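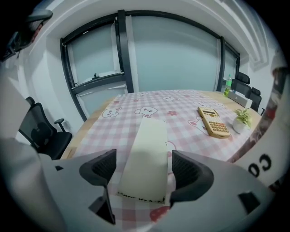
Reply from Partanen support: we read your first message and the two log files. Before we look at the policy, please tell us if the offset was measured again after the new finger pads were mounted. In most tickets of this type the training is fine and the gripper width is wrong.

Ticket 404
Project: Clurkine, grasp from demonstration
Component: Bralo width estimator
Opened: 23 June 2020
Status: closed, with one point left open

Thank you for the quick answer. No, the offset was not measured again. I write below what I did after your reply, in the order I did it, so that other groups with the same fault can compare.

Original problem
We record demonstrations with the hand-held gripper and train one policy for each object group. For the group "soft blocks" the policy approaches well, but it closes too early. The fingers meet above or before the block, and the arm lifts nothing. For the group "hard objects" (calculator, bottle with cap) the same training settings give no such fault. Both groups were recorded on the same table with the same cloth.

Result before any change: 18 good grasps in 80 trials on the foam block.

Step 1. Checked the time alignment
My first idea was a delay between the video and the width signal. I plotted both for ten demonstrations and looked at the moment when the pads touch the block. The signals agree to within one video image. I then shifted the width signal by hand, one image forward and one image back, and trained again. No improvement in either direction. I consider this cause excluded.

Step 2. Checked the tablecloth
A colleague suggested that the printed cloth disturbs the position tracking, as the pattern repeats itself. I compared the tracked path with and without the cloth, five recordings each. The path was stable in both cases. In fact the tracking was lost once on the bare table and never on the cloth. We keep the cloth.

Step 3. Measured the offset again, as you asked
I closed the gripper fully and read the width from Bralo. It should give zero. It gave 6 mm. Then I opened it to the end stop, and there the value was correct. So the error is not constant - it grows when the gripper closes. The calibration file still belonged to the old pads, which are thinner.

I made a new calibration with the procedure from the Pustaro manual (five widths, three readings for each). Please note that the manual says to restart the estimator after saving the file. I forgot this the first time and lost one afternoon, because the old values were still in memory.

Step 4. Corrected the old recordings
I did not want to record everything again. The raw marker positions are stored, so the width can be computed a second time with the new file. I ran the conversion on all demonstrations of the soft group. One recording had no raw positions and was removed, and 79 remained. The hard group I have not converted yet.

Step 5. Trained again and tested
Same settings, same number of steps, same start positions of the block. The early closing is gone in nearly all trials. The remaining failures are of another type: the block is held only at its end and turns in the fingers during lifting. This happens mostly when the block lies lengthwise in front of the gripper and the approach stops a little short.

Why the hard group did not show the fault
My explanation, please correct me if it is wrong. With a hard object the fingers stop at the surface, and the force limit ends the motion. A wrong width of some millimeters is then hidden. Foam gives way, so the policy must trust the width value, and the error becomes visible. I would therefore recommend to test every new calibration on a soft object first.

Reply from Partanen support: your explanation agrees with what we see. Please convert the hard group also before you mix the two groups in one training, otherwise the same width will have two meanings. For the turning block, try to add demonstrations where the grasp is deliberately placed near the middle.

Thank you, this is clear. The conversion of the hard group is running now. I will record the additional demonstrations at the end of June, and I will open a separate ticket if the turning remains.

One request for Bralo: could the estimator print a warning when the calibration file is older than the last change of pads? The date of the change could be typed in by hand, this would be enough for us.

Reply from Partanen support: passed on to the developers. Closing this ticket, the request stays open under the same number.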